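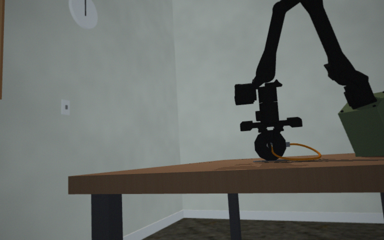 Picture source: Revelau simulation lab, Kurtuluş project. Free to use in classrooms.

How Do You Test a Robot Gripper?

A gripper is the part of a robot arm that holds things. It does the job of a hand, but most grippers have only two fingers, and the fingers have no skin. Before a gripper is used for real work, people test it. This page explains how the Kurtuluş project tests grippers, and what the tests can and cannot show.

Testing inside a computer

The pictures on this page were made by a computer program called a simulator. A simulator keeps a list of every object in a pretend room. For each object it stores a size, a shape, a weight and a position. It then works out how the objects move when they push on each other.

The pretend room has a table, walls, a floor and a robot arm. The arm is bolted to a green base. The program moves the arm in very small time steps, and at each step it checks which parts are touching.

A simulated test has some practical advantages. A part that breaks can be put back by starting over. The same test can be run 300 times with the object in exactly the same spot. It can also be run with the object moved a tiny bit each time, to find out how much error the gripper can put up with.

The parts of an arm

A robot arm is made of links and joints. Links are the stiff pieces, like the bones in your forearm. Joints are the places where the links turn, like your elbow. Each joint has a motor. The last joint before the gripper is called the wrist.

The arm here bends at an elbow high over the table, so the gripper can come down on an object from above. This is called a top grasp. A side grasp comes in level with the table and needs more free space around the object. 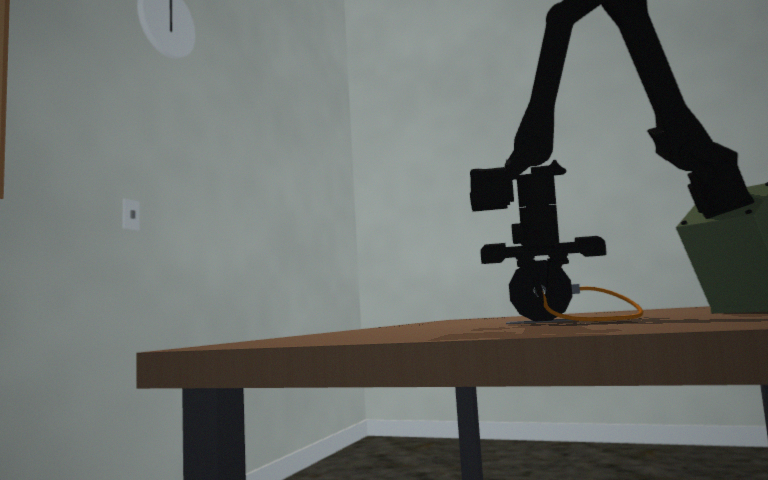

Page last changed: November

Two grippers

The project compared two grippers. They were named after the teams that drew them up.

The Vidby gripper has two flat fingers that slide toward each other in a straight line. The fingers always stay parallel. Flat fingers press evenly on boxes and blocks. On a round object, each finger touches only along a narrow strip.

The Drollcombe gripper has two curved fingers that swing shut like a pair of tongs. Curved fingers wrap partway around a ball or a can. On a thin, flat object they can meet at the tips and leave a gap higher up.

Both grippers were fitted to the same arm, with the same motors and the same controller. If two things change at once, you cannot tell which one made the difference. Engineers call this keeping the other variables fixed. You do the same thing when you test two paper airplanes by throwing them from the same place.

What is a controller?

The controller is the program that tells the motors what to do. It compares where the gripper is with where the gripper should be. The difference is called the error. The controller turns the motors to make the error smaller, then measures again.

A controller that pushes too hard will overshoot, and the gripper will wobble back and forth. A controller that pushes too gently will be slow. Choosing the right amount of push is called tuning. In this project the controller was tuned once, before the first test, and then left alone. 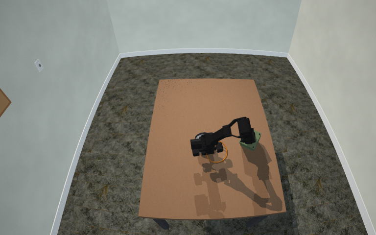
Reading time: 5 minutes

Where to put the camera

The simulator can place a camera anywhere, including places where a real camera would be hard to hang. A low camera near the height of the tabletop is good for judging height. It helps you see the space between the gripper and the table. A high camera is good for judging left, right, near and far. It is poor at judging height.

Neither view is enough alone. From above, the arm can hide the object it is reaching for. From the side, two objects can line up so that one covers the other. Using two cameras lets the tester check one view against the other.

Shadows carry information too. When a gripper goes down, it and its shadow get closer together. People use this clue without thinking about it. A computer has to be programmed or trained to use it.

Counting the results

A test needs a rule for success, written down before the test begins. The rule for this project was: lift the object, hold it for 5 seconds, and do not let it touch the table. If the object slipped, the try was marked as a miss.

The plan called for 2,000 tries, split evenly between the two grippers. Across both grippers, 1,402 tries met the rule. The rest were sorted by type of miss: missed the object, pushed it away, or dropped it. Sorting the misses is useful to the designers. A dropped object may call for better fingers. A missed object may call for better aim.
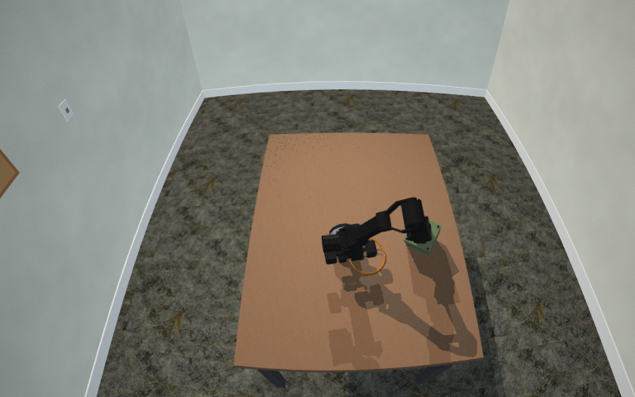 Thin objects are the hardest group in any gripper test. A block gives the fingers tall sides to press on, but a thin object lying flat gives them almost nothing. Think about the orange ring on the table. To pick up something of that shape, a gripper has to get its fingertips very low without hitting the tabletop. It must also close on the band and not on the open middle. Try it yourself with a rubber band on a desk, using only two pencils.

What a simulator leaves out

A simulator is only as good as its numbers. Real rubber wears down. Real cables pull on the wrist. Real tables are a little bit tilted, and dust makes surfaces slippery. If these things are not in the program, the simulated gripper will not have to deal with them.

For this reason a simulated score is treated as a first check. The next step is to build the gripper and run a shorter set of tests on a real arm. The two sets of scores are then compared. A large difference means that some number in the simulator needs to be measured again.

Words to know

Controller: the program that moves the motors
Error: the difference between where a part is and where it should be
Grasp: a way of holding an object
Link: a stiff piece of a robot arm
Variable: anything in a test that can be changed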